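Tetside Residence, Belthorpe: Shared Kitchen Request Log
Ticket 75
Status: Open
Reported by: Niamh Ó Briain
Subject: Crumbs and unreturned items, large table

1. Wire rack
The resident asks whether the white rack may remain on the table between meals. It was in the corner at the time of inspection, with two cylindrical items lying in it and slots to spare.

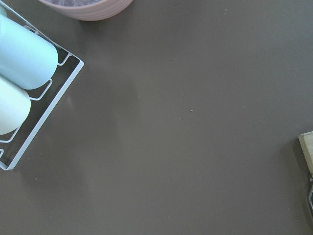
2. Tray
The cream tray with the rabbit drawing had not been returned to the shelf. A white plastic spoon and a green fruit were still on it.

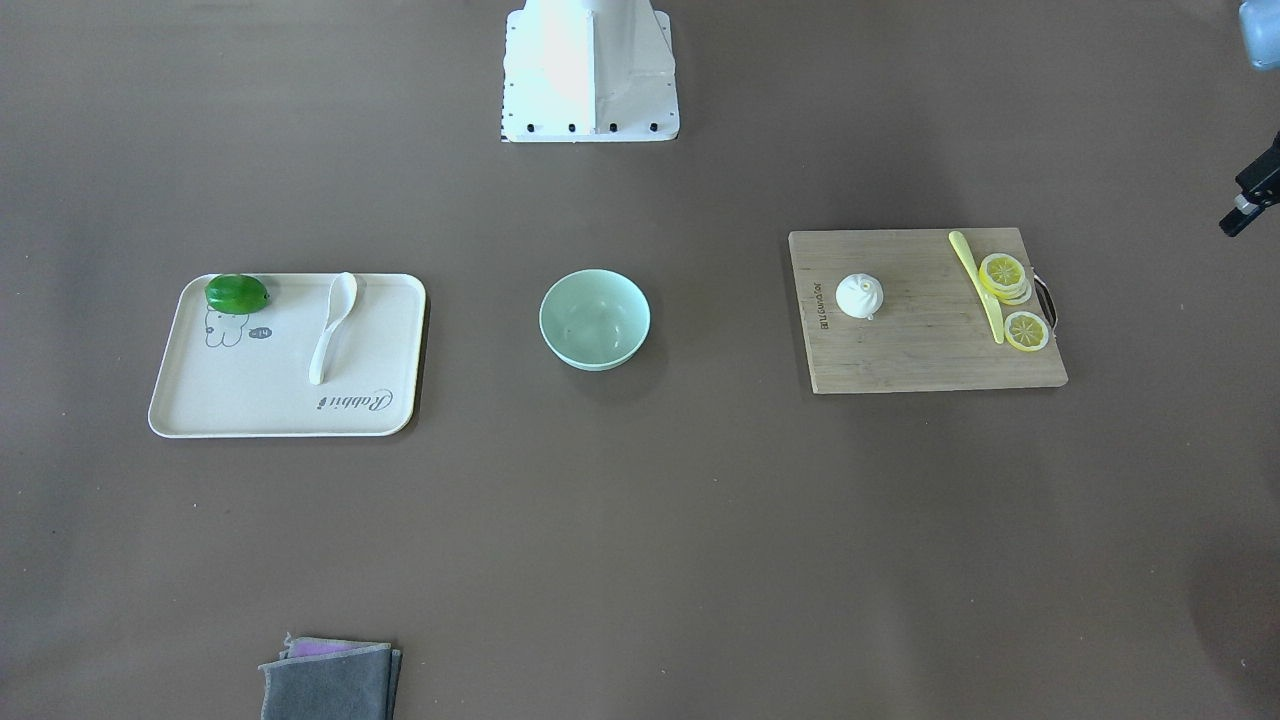

Róisín Noonan replied that the tray is for serving only and that fruit should go back to the pantry after meals.

3. Table surface
The resident reports that the table is being wiped only where people sit. Pale specks were noted beyond the bamboo board. Please lift the board when wiping.
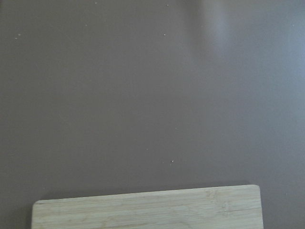

Attachment 3: Table surface above the cutting board

4. Cut fruit
Two lemon slices and a pale yellow knife were on the board, next to the mint-green bowl. Cut fruit must be covered and refrigerated.

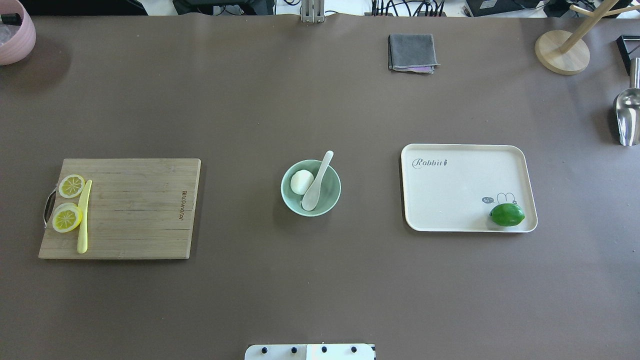 5. Action
Assigned to Diarmuid Hanrahan. The rack may stay until the April review.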